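5 Studienschwerpunkt einrichten

Dieses Kapitel richtet sich an Studiengangskoordinationen, die in Loltura einen neuen Schwerpunkt innerhalb eines bestehenden Studiengangs anlegen. Für neue Studiengänge gilt Kapitel 4. Stand des Textes: 12. März 2018.

5.1 Voraussetzungen

Zum Anlegen eines Schwerpunkts benötigen Sie die Rolle „Koordination“ oder „Prüfungsverwaltung“. Mit der Rolle „Lehrende“ können Sie Schwerpunkte ansehen und kommentieren, jedoch nicht speichern. Welche Rolle Ihnen zugewiesen ist, steht oben rechts unter Ihrem Namen.

Halten Sie folgende Unterlagen bereit:

– die verabschiedete Fassung der Prüfungsordnung mit Paragrafenangabe
– die Modulliste des Schwerpunkts mit Modulnummern
– das Kürzel der verantwortlichen Lehreinheit
– den Namen der Ansprechperson im Fachbereich

Fehlt die Modulnummer eines Moduls, muss sie zuerst im Modulkatalog vergeben werden (siehe 3.4). Ein Schwerpunkt mit Platzhaltern lässt sich zwar anlegen, aber nicht freigeben.

Hinweis: Wenn Ihre Hochschule den Modulkatalog über die Schnittstelle Lurard bezieht, werden neue Module nachts übernommen. Tagsüber angelegte Nummern stehen erst am folgenden Morgen in der Auswahl.

5.2 Stammdaten erfassen

1. Öffnen Sie im Hauptmenü den Punkt „Studienangebot“ und wählen Sie den übergeordneten Studiengang aus.

2. Wechseln Sie auf den Reiter „Schwerpunkte“ und klicken Sie auf „Neu“.

3. Tragen Sie die Bezeichnung genau so ein, wie sie in der Prüfungsordnung steht. Sie erscheint später unverändert auf Zeugnis und Leistungsübersicht. Abkürzungen gehören in das Feld „Kurzname“.

4. Vergeben Sie ein Kürzel. Zulässig sind Großbuchstaben und Ziffern, höchstens 9 Zeichen. Umlaute werden beim Speichern abgewiesen.

5. Wählen Sie unter „Gültig ab“ das erste Semester, in dem sich Studierende einschreiben können. Gemeint ist nicht das Datum des Gremienbeschlusses.

6. Tragen Sie die englische Bezeichnung ein. Ohne diesen Eintrag bleibt die entsprechende Zeile im Diploma Supplement leer.

7. Speichern Sie mit „Entwurf sichern“.

Der Schwerpunkt erhält nun den Status „Entwurf“ und ist nur für die Koordination sichtbar.

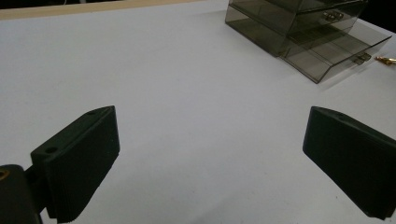
Solange der Status „Entwurf“ besteht, können alle Stammdaten geändert werden. Nach der Freigabe sind Bezeichnung und Kürzel gesperrt. Eine Korrektur ist dann nur noch über die Prüfungsverwaltung möglich und wird im Verlauf protokolliert.

Achtung: Legen Sie einen Schwerpunkt nicht durch Kopieren an, wenn der Vorlage bereits Studierende zugeordnet sind. Die Kopie übernimmt in der aktuellen Version auch die Voranmeldungen. Diese müssen anschließend einzeln entfernt werden.

5.3 Module zuordnen

Ein Schwerpunkt besteht aus Pflichtbereich, Wahlpflichtbereich und, falls vorgesehen, einem Praxisbereich. Der Praxisbereich nimmt Geländepraktika, Schiffspraktika und betreute Laborzeiten auf. Er wird gesondert geführt, weil die Plätze dort über eigene Listen vergeben werden.

1. Öffnen Sie den Entwurf und wählen Sie „Struktur bearbeiten“.

2. Legen Sie den Pflichtbereich an und tragen Sie die geforderte Punktzahl ein.

3. Ziehen Sie die Module aus der rechten Spalte in den Bereich. Alternativ können Sie Modulnummern durch Semikolon getrennt in das Suchfeld einfügen und mit „Übernehmen“ bestätigen.

4. Wiederholen Sie den Vorgang für den Wahlpflichtbereich. Geben Sie dort zusätzlich Mindest- und Höchstpunktzahl an. Sind beide Werte gleich, genügt ein Eintrag im Feld „Mindestens“.

5. Legen Sie bei Bedarf den Praxisbereich an. Wählen Sie als Platzvergabe „Liste“, „Los“ oder „Reihenfolge der Anmeldung“.

6. Klicken Sie auf „Struktur prüfen“.

Die Prüfung vergleicht die Punktsummen mit den Vorgaben des Studiengangs. Abweichungen werden gelb markiert, wenn sie zulässig sind, und rot, wenn sie die Freigabe verhindern. Eine gelbe Markierung erscheint zum Beispiel, wenn ein Modul nur jedes zweite Jahr angeboten wird.

Module anderer Fachbereiche erkennen Sie am Pfeilsymbol vor der Nummer. Sie dürfen zugeordnet werden, sobald der abgebende Fachbereich zugestimmt hat. Die Zustimmung fordern Sie über „Import anfragen“ an. Wird eine Anfrage innerhalb von 21 Tagen nicht beantwortet, verfällt sie und muss neu gestellt werden – eine automatische Erinnerung gibt es nicht.

Typischer Fall: Ein geographischer Studiengang nimmt einen meereskundlichen Schwerpunkt auf und benötigt dafür Physik, Chemie und Statistik aus anderen Häusern. Stellen Sie solche Anfragen gesammelt, möglichst vor der vorlesungsfreien Zeit. Im August sind viele Dekanate nur zeitweise besetzt.

5.4 Teilnahmevoraussetzungen

Voraussetzungen können Sie auf der Ebene des Schwerpunkts oder des einzelnen Moduls hinterlegen. Beide Ebenen werden bei der Anmeldung geprüft. Steht dieselbe Bedingung an beiden Stellen, sehen die Studierenden die Fehlermeldung doppelt.

1. Wählen Sie im Strukturbaum das Element, für das die Bedingung gelten soll.

2. Klicken Sie auf „Bedingung hinzufügen“.

3. Wählen Sie den Typ: „Modul bestanden“, „Punktzahl erreicht“, „Fachsemester“ oder „Nachweis“.

4. Bei „Nachweis“ geben Sie an, welches Dokument hochzuladen ist und wer es prüft. Für Schiffspraktika ist das in der Regel die seeärztliche Bescheinigung.

5. Formulieren Sie im Feld „Text für Studierende“ einen Satz, der ohne Kenntnis der Prüfungsordnung verständlich ist.

Mehrere Bedingungen werden mit „und“ verknüpft. Für eine Oder-Verknüpfung fassen Sie die Bedingungen in einer Gruppe zusammen. Gruppen lassen sich bis zu einer Tiefe von 2 Ebenen verschachteln. Was darüber hinausgeht, sollte als Nachweis mit manueller Prüfung abgebildet werden.

Achtung: Die Bedingung „Fachsemester“ zählt Urlaubssemester nicht mit. An einigen Hochschulen ist das in der Ordnung anders geregelt. Klären Sie den Punkt vor der Freigabe mit dem Prüfungsamt.

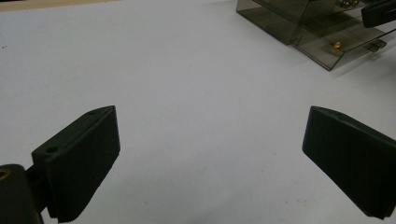

Abb. 5-2: Zwei dunkle Greiferfinger, dazwischen weiße Tischfläche.

5.5 Testlauf mit Musterkonto

Führen Sie vor der Freigabe einen Testlauf durch. Dazu stellt Loltura Musterkonten bereit, deren Studienverlauf Sie frei einstellen können. Musterkonten belegen keine Plätze und tauchen in keiner Statistik auf.

1. Öffnen Sie „Werkzeuge“ und dort „Musterkonto“.

2. Wählen Sie den übergeordneten Studiengang und ein Fachsemester.

3. Markieren Sie die Module, die als bestanden gelten sollen.

4. Melden Sie das Musterkonto zum Schwerpunkt an und notieren Sie die Rückmeldung des Systems.

5. Ändern Sie den Studienverlauf so, dass jede Bedingung einmal erfüllt und einmal verletzt ist.

6. Setzen Sie das Konto mit „Zurücksetzen“ wieder in den Ausgangszustand.

Prüfen Sie auch den Wechsel aus einem anderen Schwerpunkt. Hier treten die meisten Fehler auf, vor allem bei Modulen, die in beiden Schwerpunkten vorkommen, dort aber in verschiedenen Bereichen liegen. Loltura ordnet solche Module zuerst dem Pflichtbereich zu. Eine abweichende Zuordnung kann die Prüfungsverwaltung von Hand vornehmen.

5.6 Freigabe

1. Öffnen Sie den Entwurf und klicken Sie auf „Zur Freigabe vorlegen“.

2. Laden Sie den Gremienbeschluss als PDF hoch. Gescannte Dokumente müssen lesbar und vollständig sein, einschließlich der Seite mit den Unterschriften.

3. Tragen Sie die Ansprechperson ein. Ihr Name wird im Studierendenportal angezeigt.

4. Bestätigen Sie mit „Vorlegen“.

Die Prüfungsverwaltung erhält eine Nachricht und kann den Schwerpunkt freigeben oder mit Kommentar zurückgeben. Nach der Freigabe dauert es bis zu 6 Stunden, bis er im Portal sichtbar ist. Hochschulen mit dem Vorlesungsverzeichnis Petrauskas müssen den Abgleich dort zusätzlich anstoßen (Menü „Abgleich“, Eintrag „Studienangebot neu einlesen“).

Zurückgegebene Entwürfe behalten ihre Struktur. Der hochgeladene Beschluss wird dagegen gelöscht und muss bei der nächsten Vorlage erneut beigefügt werden.

5.7 Häufige Meldungen

„Kürzel bereits vergeben“
Das Kürzel wird von einem anderen Schwerpunkt verwendet, eventuell von einem ausgelaufenen. Ausgelaufene Schwerpunkte blenden Sie über den Filter „Alle Status“ ein. Ein einmal benutztes Kürzel kann nicht neu vergeben werden.

„Punktsumme außerhalb des Rahmens“
Die Summe der Bereiche passt nicht zum Studiengang. Prüfen Sie zuerst, ob die Abschlussarbeit versehentlich mitgezählt wird. Sie gehört zum Studiengang und darf im Schwerpunkt nicht nochmals erscheinen.

„Keine Lehreinheit zugeordnet“
Die Lehreinheit fehlt oder wurde umbenannt. Wählen Sie sie unter „Stammdaten“ neu aus.

„Import nicht bestätigt“
Für mindestens ein fremdes Modul liegt keine Zustimmung vor. Die betroffenen Module stehen unter „Offene Anfragen“.

„Sitzung abgelaufen“
Melden Sie sich neu an. Nicht gesicherte Änderungen an der Struktur gehen verloren – sichern Sie bei umfangreichen Modullisten zwischendurch.

5.8 Ansprechpersonen

Fachliche Fragen zur Abbildung von Prüfungsordnungen: Jarosław Kaczorowski
Schnittstellen und nächtliche Übernahme: Arvid Wikström
Schulungen für neue Koordinationen: Drillotby, Anmeldung über das Serviceportal

Geben Sie bei Anfragen bitte das Kürzel des Schwerpunkts und den vollständigen Wortlaut der Meldung an. Wie Sie einen Schwerpunkt schließen und auslaufen lassen, ist in Kapitel 6 beschrieben.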